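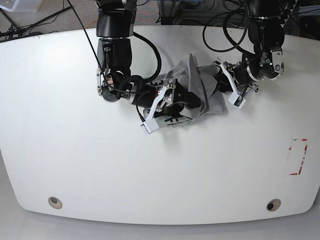

STOKANO CLOTHES SWAP
Minutes of the planning meeting, 14th August

Chair: Zawadi Lema
Minutes: Rodel Fajardo
Apologies: received from four people, one of whom then came anyway and has been marked present.

1. Minutes of the last meeting
Agreed as accurate, apart from the word "shambles" under item 5, which Zawadi asked to have replaced with "delay". Replaced.

2. Matters arising from the May swap
43 people came through the door. We had put out chairs for 14, on the theory that people at a clothes swap would be standing up. They wanted to sit down. Stacking chairs can be borrowed from Magagula Hall if we carry them over ourselves and don't drag them on the new floor.

The token system was discussed at length. The rule is one token per garment handed in. Several people had argued that a pair of socks was two garments, and one had argued it for gloves as well. Agreed that a pair is one item. Agreed also that a three-piece suit is one item, against the strong wishes of the person who owns one.

3. What we will and won't take
Grey T-shirts came up again. Zawadi feels we have enough to clothe the town. Rodel spoke in their favour, declaring an interest. It was settled that plain T-shirts will have a rail of their own near the door and go for half a token, and that half tokens will be made by cutting whole ones in half. 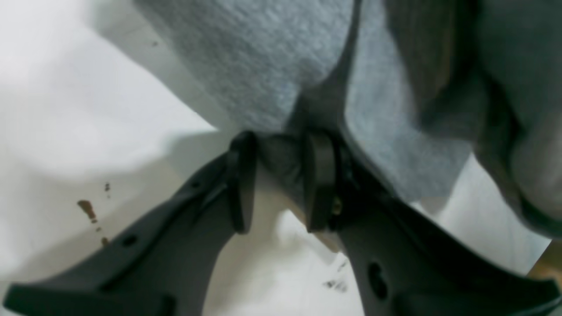

Light-grey fabric, close up.

Clothes should arrive washed. We thought this went without saying in May and will now be saying it on the poster in large letters. No swimwear, no single shoes, no curtains described as "easily made into a skirt".

4. Posters and leaflets
The printer at Wostach has quoted for 2,000 leaflets, the smallest number they will do at that price. Stokano does not have 2,000 letterboxes. Rodel will ask whether they would do fewer, and if they won't, the leaflets will leave the date blank and last us until we are all dead.

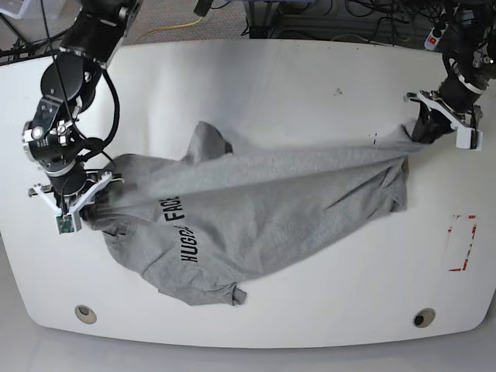 5. Sorting and folding
The sorting rota has three gaps, all of them in the early slot. Zawadi asked for names and there was a long interest in the biscuits. She then put down three names herself, including that of the secretary, who wishes it recorded that he was writing at the time.

There was a disagreement over folding. One side favours folding in thirds, sleeves in. The other favours rolling, on the grounds that it saves space.
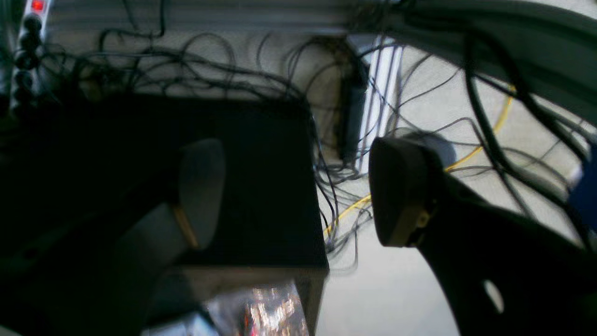
A vote was taken and tied. Zawadi used her casting vote for folding, and the rollers may roll trousers. Anything that won't hold a fold goes on a hanger.

6. Any other business
The Flidus Street charity shop will collect what is left over, provided it is bagged and there are fewer coats than last time.

The missing hanger rail has been found in use as a hanger rail at another event. A letter will be sent.

7. Next meeting
Same room, if the choir has finished with it. Rodel to bring biscuits. Zawadi to bring the key.

Recent items
Minutes of the May meeting (corrected)
Minutes of the May meeting (corrected again)
Sorting rota: early slot
Lost property from the swap, or possibly just the swap
Borrowing chairs from Magagula Hall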